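3. Why People Keep Food They Do Not Eat

3.1 Background

Most writing on household food storage assumes that people buy food in order to eat it. Our interviews in Mullitstead suggest that this is optimistic. Over one winter we talked to some 200 householders about what was in their cupboards, how it got there, and when they expected it to leave. The first two questions got prompt answers. The third was often met with a long look at the ceiling.

Earlier work in the town of Pruvach had split stored food into "active" and "reserve" stock. Active stock is used within the month. Reserve stock is kept for a bad week, a sick child, or snow. The split is tidy, and we began our own coding with it. It lasted until March, when two coders working apart had each filled the margins of their sheets with the same complaint: a good share of the food belonged to neither group. It was too old to be active, and its owners, when asked, could not describe any emergency in which they would want it. One man said he supposed he would eat his canned pears if there were a war, then added that it would depend on the war.

We call this third group resident stock. It pays no rent and shows no sign of moving.

3.2 Where resident stock lives

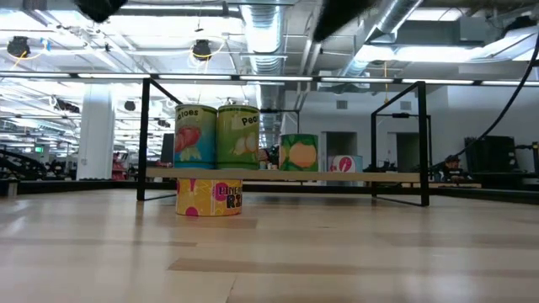 Resident stock is seldom hidden. We had expected to find it at the back of deep cupboards, behind the flour, and some of it was there. Far more was kept in plain view, on open shelves and window ledges, where its owners passed it every day. Open shelving was popular in the newer flats on the Hukska side of town, and even a plain pale plank across a pair of black metal frames, low to the floor, will put a couple of tall cans on display as though they had won something. Respondents with shelves of this open sort could usually name what was on them without turning around. They could not say when they had last picked any of it up. Being visible seems to protect a can. Once it has been looked at for long enough it becomes part of the room, and eating it would be a bit like eating the lamp.

Height mattered less than we had guessed. Items on low shelves stayed as long as items at eye level, except in homes with toddlers, where everything on a low shelf was in constant motion and much of it was later found in the bath.

Labels came up often, though never in answer to a question about labels. Several respondents kept a product mainly for its picture. Others turned the fronts outward when company was due. One household had arranged its soups by color and had since been unable to eat any of the green ones, as this would spoil the row. When we asked whether they liked green soup, the couple gave different answers and we moved on to the next item.

3.3 The inventory effect

Oksanen's theory of household stock (Jarmo Oksanen's term is "the quiet shelf") predicts that food leaves storage faster once it has been listed. We tested this by asking a group of households to take everything out, stand it on the table, and write it down. The full instructions are those of the Lanz protocol, with one change: we let people sit.

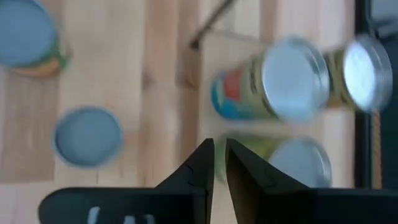
Figure 3. Cans standing and lying on a light wooden tabletop.

The effect was real but did not run the way the theory would like. Listing did move food. It moved it from the cupboard to the table and, for most households, back to the cupboard by 5 p.m. A smaller group cooked something that same evening, generally a stew, and reported feeling pleased with themselves. When we called again later in the season, the stew cooks had replaced what they used, often with the same product, and in three homes with more of it than before. Asked why, one of them told us that the shelf had looked bare.

Round lids gave the listing stage its main practical trouble. Seen from above, one can is much like another, and people who stood over the table to write made more errors than those who sat and read the sides. This is an argument for chairs, and we recommend that later users of the protocol adopt our change.

We also note that the presence of an interviewer may have sped things up. Two respondents gave us cans to take home. Both were chickpeas, and both are now on a shelf in our office, where we see them every day.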